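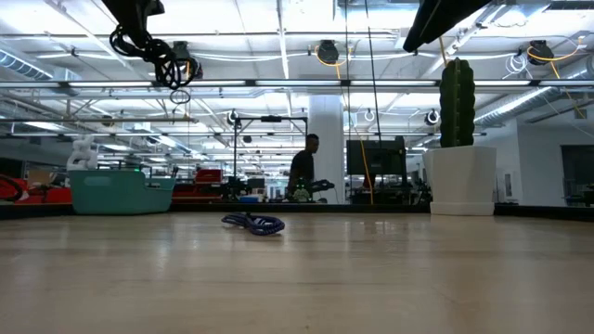

Let the students pick up the cable

September 29, 2022

I help teach the robotics project course at Trariddale, and every year I have the same argument with people I otherwise agree with. They want the students to enter the Jokby competition. I want them to spend the term picking up a cable and putting it in a bin.

I should be fair to Jokby. It's well run, the students who go enjoy it, and a few of them come back better at working under a deadline. But the tasks are rigid blocks on marked spots. A team that measures carefully can write down the positions, play back the motions and score well without the robot sensing much of anything. I have seen teams do this and I don't blame them. The rules reward it.

A cable doesn't let you do that. Drop it on the table and it lands in a different shape each time. It crosses over itself. You take hold of one loop and the other one swings or drags. If the fingers come in a little high, they close on air, and if they come in low they press on the wood and the arm faults. Our students call their project Louro, and it has two arms, one bench and one job: cable off the table, into the bin. It sounds like something you could finish in an afternoon. Last year's group started in February and had their first clean run a good while after they had told me they would.

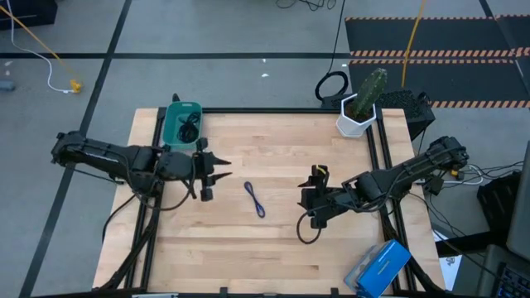

The usual complaint is that the job is too small. Parents come to the open evening and see a robot take 90 seconds over something a child does without looking. One of them asked me, politely, what the students had been doing all term. I think it's a reasonable question, and I think the students should be the ones to answer it. The group that year did so quite well. They talked about how they decided where to grip, what they did when one arm blocked the other, and why they threw out 3 weeks of recorded runs after they found the camera mount had slipped.

That last part is the kind of thing I want them to learn. Throwing out your own work is hard at any age. In a competition you would be tempted to keep the bad data and hope.

The other complaint is about fairness in grading, and I take that one more seriously. A competition gives you a score. Louro gives you a log of attempts, most of them failures, and somebody has to read it. I grade on the log. Did they change one thing at a time? Did they write down what they expected before they ran it? A team whose arm misses over and over can still get a top mark from me, and a team that gets lucky on the day can get a poor one. Some students hate this. I have not found a way to make them like it. 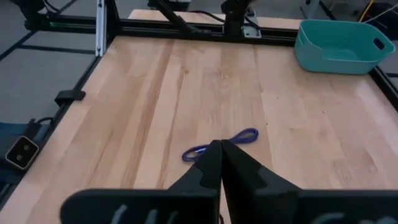 Fingers closed, with the cable lying just past the tips.

What I would ask of any school setting up a course like this is to buy less and leave more time. Our first year, we bought the Erel sensor kit because the brochure promised a lot, and it stayed in a cupboard for most of the term. The students weren't ready for it. They needed to stand at the table and watch the fingers close in the wrong place until they understood why. Plain cameras and a length of cord were enough to keep a group of 3 busy for weeks.

I would also leave the bench a bit messy. There is a habit in teaching labs of clearing everything away so the robot has an easy time. Then the students take their program to any other room and it falls apart. Put a plant pot near the edge. Leave a box on the table. Swap the thin cable for a thick one and see what still works – usually less than the students think.

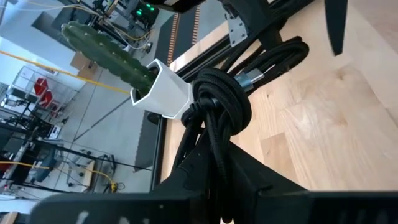
Thick braided cable, bunched against the cactus pot.

None of this rules out Jokby. If a group wants to enter after the course ends, I will sign the form and drive the van. I only object to making it the course. The entry deadline takes over the calendar, the practice field takes over the room, and the slow work goes first. We have one term with these students, and I would like them to spend it on the cable.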